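Moving out of the storage unit

We gave up the storage unit in Drulcombe in November. I've been meaning to write up how it went, partly because a few people asked after the last post and partly because I'll want the notes myself if we ever do it again. I hope we don't.

Some background for anyone new. When we moved from the house to the flat we had a dining setting, two bookcases, a chest freezer and an unreasonable number of boxes that didn't fit. The plan was to store it all for three months while we worked out what to keep. We kept the unit for a bit over three years. The rent started out reasonable and went up every winter, and I paid it by direct debit and didn't look at it. When I finally added it all up I went and sat outside for a while.

The sum I should have done at the start is simple. Work out what it would cost to replace everything in the unit, second-hand, at the standard you'd be happy with. Divide by the monthly rent. That's how many months you've got before storage costs more than the stuff. For us the answer was 8 months, and I was being generous about the bookcases.

So, the clear-out. I did most of it in the evenings after work, from about half past five until the light went. The units have no power and the corridor lights are on a timer that gives you just long enough to get a lid off a box. I bought a rechargeable lantern, which was the best money spent on the whole job. The second best was a folding stool. Sorting through boxes while standing up is fine for an hour and then your back tells you about it the next morning.

I tried a few systems and the one that lasted was the dullest. Everything went into one of four places: the flat, the op shop, the tip, or a pile for other people. I'd read that you should hold each item and think about how it makes you feel. I tried this with a box of extension leads and gave up. What worked better was asking where in the flat it would go. If I could name the shelf, it came home. If I caught myself saying "we'd find somewhere for it", it went.

Paper was the slow part. There were two archive boxes of bank statements, payslips, old leases and manuals for appliances we no longer own. I kept the tax records for the years I still have to, plus anything to do with the house sale, and shredded the rest. Our little shredder overheats after a few minutes and then needs half an hour to recover, so that took most of a week with the thing running in the kitchen while I cooked. If I had my time again I'd pay for one of the secure bins. I priced it afterwards and it came in under $100, collection included.

Selling things was mixed. The chest freezer went within the hour. The dining setting took five weeks, three price drops and two people who said they were on their way and then stopped replying. I'd listed it at $400, thinking that was already low for a solid table and six chairs, and in the end I took $90 and helped carry it down to the trailer. At the time I was cranky about it. Looking back, every week I held out cost me rent, so I should have taken the first offer, which was better than the last one.

For the things I couldn't sell I used Flareto, the giveaway app. It's fine. The search is poor and the notifications arrive in clumps, but people on it do tend to turn up. My tips would be to put the measurements in the first line, give a pick-up window of no more than two hours, and never hold anything for anyone overnight. The bookcases went that way, and so did a box of preserving jars, a fish tank, and a bag of curtain rings that I would have bet money on taking to the tip.

The op shop was less straightforward than I'd expected. Ours doesn't take electrical goods, anything with foam in it, or encyclopaedias, and they only accept drop-offs in the mornings. Ring first. I loaded the car twice and drove it home again once — the second time I'd rung.

Then there was the question of what to do with the things we did want to keep but use once or twice a year. Camping gear, the good esky, the Christmas box, tools. We have one cupboard in the hall and a car space with nothing in it except the car. I looked at a lot of options and narrowed it down to lockable steel cabinets, the sort you see in workplaces. New ones cost more than I wanted to spend. Used ones come up all the time when offices close or move, and the dealer out past the Curkell turn-off has rows of them.

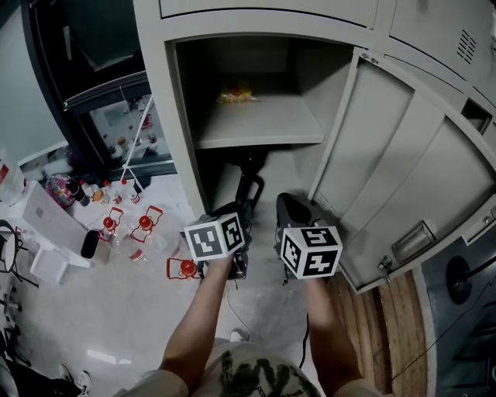 A few things to check if you're buying one second-hand. Make sure the keys are there and that they turn in every lock, because replacing a lock barrel is easy but replacing six of them adds up. Open each door all the way and let go. If it swings shut by itself, either the floor is uneven or the frame has been knocked out of square, and you want to know which before you pay. Look along the bottom edge for rust. Measure the inside as well as the outside, as the door frame takes a few centimetres off the opening and a plastic tub that ought to fit won't go through. I know this from experience.

Also measure your lift. Ours was fine, but only with the cabinet stood on end and me taking the stairs.

The one we bought is an Uzor, a make I'd never heard of. It's grey, it has a dent in one side that faces the wall, and it locks. I put self-adhesive felt on the shelves to stop the rattling, and a tub of moisture absorber in the bottom, which I empty when I remember. Body corporate wanted a written request before we could put anything in the car space, with dimensions, and took a month to say yes. Ask them before you buy. I asked after, and had a steel cabinet in the lounge room for four weeks with a pot plant on it.

What goes in it is written on a sheet taped inside the door. I resisted doing this on the grounds that I'd remember, and I didn't. The sheet has a line for each shelf, and when something comes out for more than a day or two I cross it off in pencil. The head torches now have a home, and this is the first year I haven't bought another one before a camping trip.

Handing the unit back was easy apart from the cleaning. The agreement said "broom clean" and they meant it. I swept it, they pointed at the corners, and I swept it again. The bond came back in full about a fortnight later, less a charge for the padlock, which I'd thought was mine. I've asked them to send me the page of the contract that says otherwise.

I still have one box that I haven't dealt with. It's photos, mostly prints, a lot of them loose and hardly any with dates on the back. It's under the desk at the moment. I've started looking at scanners, and if anyone has a feed-through one that doesn't chew the corners off old prints, leave me a comment with the model.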